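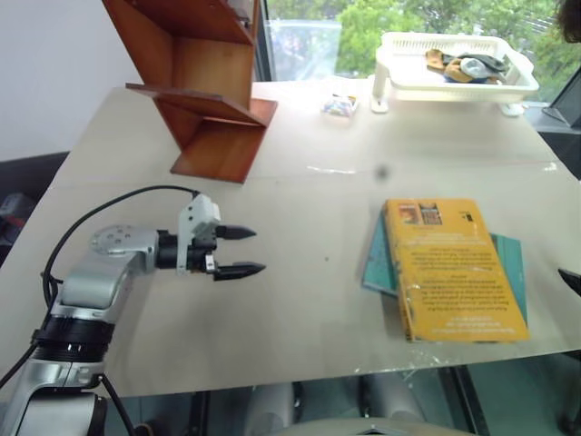
Two books are not a pile, one reader wrote in after the last revision of this entry, and the whole thing ought to start at three. The objection has a long history among people who keep books at home, and the Rundton Household Encyclopedia has gone back and forth on it. For now the entry counts any book lying on another book.

Pile (books)

A pile, or stack, is a group of books laid flat one on top of another, usually on a table, a floor, a stair or the top of a bookcase. It is the oldest way of storing bound books. Before printed spines became common, volumes were often kept lying down, and the habit has never gone away, even in houses with plenty of shelf. A pile needs no furniture beyond something level, it takes any size of book, and it can be made in a second by putting one book down on another. Few forms of storage are so quick or so pleasant to browse!

Order in the pile

The usual advice is to put the largest and stiffest book at the bottom. A hardcover makes a good base: its boards stay flat and spread the weight of whatever comes on top. Paperbacks ride well above it. The reverse order works for a short while, but a heavy hardcover on a soft paperback tends to press a curve into the lower book, and the pile starts to lean.

Many piles ignore all this and follow the order of reading, with the newest arrival on top. The Bakke system, named after the farmhouse where it was first written down, turns this round. The book being read goes at the bottom and has to be dug out every evening, so the others are handled and remembered. It is a splendid idea and rather tiring. People who try it often give up after 6 books or so.

Face up and face down

A book may be laid with its front cover up or its back cover up, and the choice changes how a pile is used. Front covers are made to be seen from a distance. Back covers are made to be read close to, with a short account of the book, words of praise, perhaps a small picture or two, and the price. A pile of books lying face down is therefore a wonderful thing to come across in someone else's house, because it can be read standing up, cup in hand, one blurb at a time.

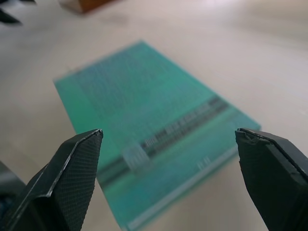 The blurb also has to share its space with the barcode, and designers have found all sorts of ways of fitting the two together. Some set the text in a plain panel and keep the barcode in a corner. Others run a band of colour across the cover and give the lower part over to the practical details. Older jackets, made before barcodes, could use the whole back for a list of other books from the same publisher, and these lists are a delight in themselves.

Direction of the spines

Spines may all face the same way or be turned alternately. Alternating helps with books that are thicker at the spine than at the fore-edge, as old hardcovers often are, and keeps the top of the pile level. Facing them all one way makes the titles easier to find. On English-language books the spine title normally runs from top to bottom, so it reads the right way up when the book lies with its front cover uppermost. Turn the book over and the title is upside down. Many French books run the other way, and a mixed pile will have its reader tilting their head in both directions.

Slipping

Glossy covers slide. Clear film, used to protect library books and well-loved paperbacks, slides more than bare card, and wrinkled film catches the light and makes a title harder to read from one side. A book that juts out past the one beneath it is safe enough while most of its weight is supported, though its corner is easily knocked in passing.

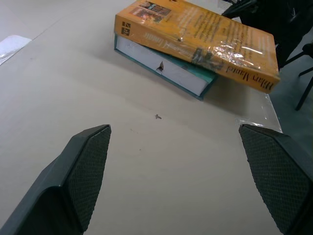

Notable piles

The reading room at Ornthorpe kept its entire stock of 3000 books in piles while its shelves were being replaced, and visitors liked it so well that one long table was left that way. Labels on slips of card stick out between the books.

See also

Bedside table
Blurb
Bookcase
Dust jacket
Paperback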